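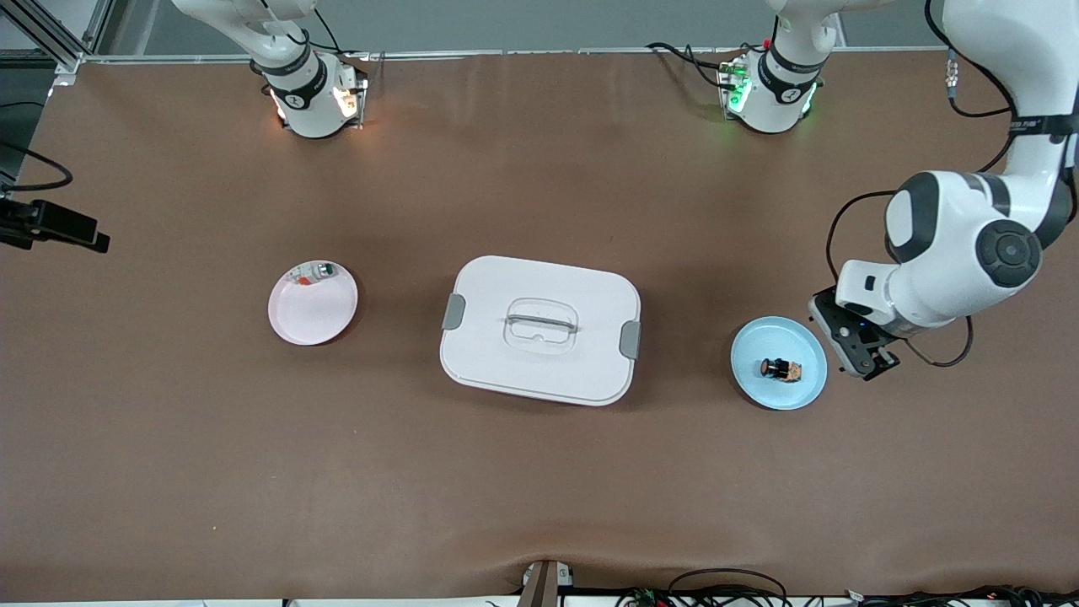
Bench operator, two-arm cells, Vanhove plant

Grotitz is moving its small-parts sorting from hand benches to two-arm robot cells. We need people who know the hand work to run them.

You will set out plates and boxes, start each run, clear stops and write down what went wrong. There is less lifting and repeat wrist work than on the old benches, and more standing and watching. Pay grade does not change for current bench staff. Training takes 190 paid hours.

Shift starts at 6 a.m. No degree needed. Apply at the Resthorpe office by the end of February, quoting job 1920.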